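Resin-bound path surfacing: frequently asked questions

What is the Usuvwood system?
Usuvwood is a permeable surfacing for footpaths and light-use access routes. It consists of washed, kiln-dried stone coated in a clear two-part resin and trowelled to a single layer. Water drains through the voids between the stones into the base below.

Which base does it need?
Open-graded asphalt is the standard base. Dense concrete can be used, but the path is then no longer permeable and must be laid to a fall. We do not supply the system for laying directly on compacted stone. Existing asphalt can be reused if a core test shows that it is sound and free of soft spots.

How thick is the surface layer?
Thickness depends on the grade of stone and the expected load. The figure for each grade is printed on the data sheet, and the supervisor should check it with a depth gauge as laying proceeds.

Can it be laid in cold or damp weather?
The base must be dry and the air temperature must be at least 7 degrees and rising. Moisture in contact with uncured resin causes a white bloom that cannot be washed out – the affected area has to be cut out and relaid. Work should stop if rain is forecast before the end of the initial cure.

When can the path be opened?
Foot traffic is allowed after 24 hours in normal conditions. Maintenance vehicles should be kept off for longer, and the time is given on the handover sheet. In cold spells both periods are extended.

Will the colour change?
Celska, the standard resin, darkens slightly under sunlight. The change is most obvious on pale stone and usually settles during the first summer. Sterkosia is the UV-stable grade and is recommended for light greys and creams. The two must not be mixed within one bay, as the join will show later.

Does tree cover cause problems?
Shade itself does no harm, but shaded lengths dry slowly and collect leaf litter, which blocks the voids and encourages moss. These lengths need sweeping more often than open ones. Roots are a separate matter. Where they lie close to the surface, ask for the Khattak edge detail, which leaves a flexible joint between the path and the verge.

How should it be cleaned?
Sweep with a stiff brush in autumn and again in spring. A pressure washer may be used with a fan nozzle held at least 300 mm from the surface. Do not use solvent cleaners, and do not apply rock salt in quantity, because the residue fills the voids.

Can small areas be repaired?
Yes. Saw-cut a square edge, lift the damaged section and relay with stone from the same quarry batch if any is left. A patch will look cleaner than its surroundings at first. Quote reference 1238 when ordering repair kits.

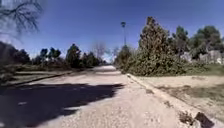
Reader comment: The sweeping advice needs to be stronger for shaded stretches. Twice a year was nowhere near enough on our lane, and by January the water was standing on top. We now brush it every Monday while the leaves are coming down and it drains properly again.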